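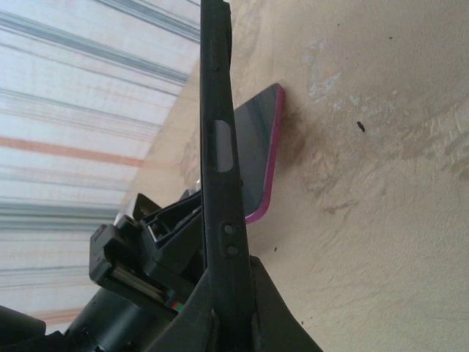
Two-handed to Grendaritz

Troels Hjaltadóttir had sailed the course to Grendaritz three times with a full crew before she entered it with one other person. The boat was Pundel, a 34-footer she had owned for six seasons and mostly used for coastal racing. Her co-skipper was her cousin Flirus, a joiner who had done plenty of dinghy sailing and one delivery trip, during which he was sick for most of the way.

The two-handed division was added to the race that year after several owners wrote to the club asking for it. Crews had become hard to find. People could get a long weekend off work but not a fortnight, and an owner who needed six people often ended up with four. Eighteen boats entered across all divisions, and eight of them were sailing with two on board.

Preparation took up the whole of the winter. The rules called for a storm jib in a bright colour, a second means of steering and a liferaft that two people could launch in under a minute. Pundel's raft lived in a locker under the cockpit sole and took far longer than that to drag out, so Flirus built a cradle for it at the stern. It cost them the use of the swim ladder. Hjaltadóttir also moved the reefing lines back to the cockpit, replaced the autopilot ram and carried the old one as a spare.

"We had one argument about weight," she says. "He wanted a proper kettle and I said we could boil water in a saucepan. We took the kettle."

A slow first night

The start in September was in very light air. Most of the fleet went inshore looking for a sea breeze, and Pundel followed. By dusk the tide had turned and they were going backwards over the ground, so they put the kedge down in twelve fathoms and ate supper at anchor with the lights of five other boats close by. The wind filled in from the south-west a little before midnight. Getting the anchor up by hand took both of them, and they lost some places doing it.

They had agreed on watches of two hours at night and longer ones by day. The plan held for the first night. After that they went by who was more tired, and each kept a note in the log of hours slept so that neither could claim to be doing better than they were. Hjaltadóttir's entries for the third day add up to less than three hours.

The gale and the Tamošiūnaitė bank

Every boat had to report its position by radio twice a day. The evening call usually ran on afterwards, with skippers comparing the weather and what they were having for supper. On the fourth evening it was short. The forecast had gone from force 6 to force 8 and the race office wanted to know what each boat meant to do about the Tamošiūnaitė bank, where the sea breaks in a westerly.

The direct course passes close to the north of it. Going round the south side adds 18 miles. Two of the bigger boats said they would hold their course and get past before the worst arrived. Pundel was too slow for that, and they bore away to the south with three reefs in the main and the storm jib set.

The autopilot gave up early the next morning. The fault was in the wiring, so the spare ram was no help, and they hand-steered in turns of half an hour until the wind eased in the afternoon. Flirus found the broken connection behind the quarter berth and mended it with a piece cut from the cabin light circuit. They did without the cabin light for the rest of the race.

Into harbour

The last stretch was a reach in clear weather, the best sailing of the trip. They flew the spinnaker for most of a day and overtook one boat within sight of the headland. The finishing line at Grendaritz lies between the harbour light and a yellow buoy, and Pundel crossed it shortly after breakfast, third in the two-handed division on corrected time.

There is no marina. Visiting yachts lie alongside the fish quay, four deep if need be, and the harbour master comes round with a book for the skippers to sign. The café on the quay opens early for the race and does eggs and fried potatoes until they run out. Flirus had two plates and slept until the next day.

Three boats retired, all with gear damage, and all got into port under their own power. The club has since changed the sailing instructions so that boats in the smaller classes must leave the bank to the north.

Hjaltadóttir sailed home with four friends who had come out on the ferry. She plans to enter the next race in the same division, with a new mainsail and the wiring done again from end to end. Flirus has said he will go if they can find room for the swim ladder.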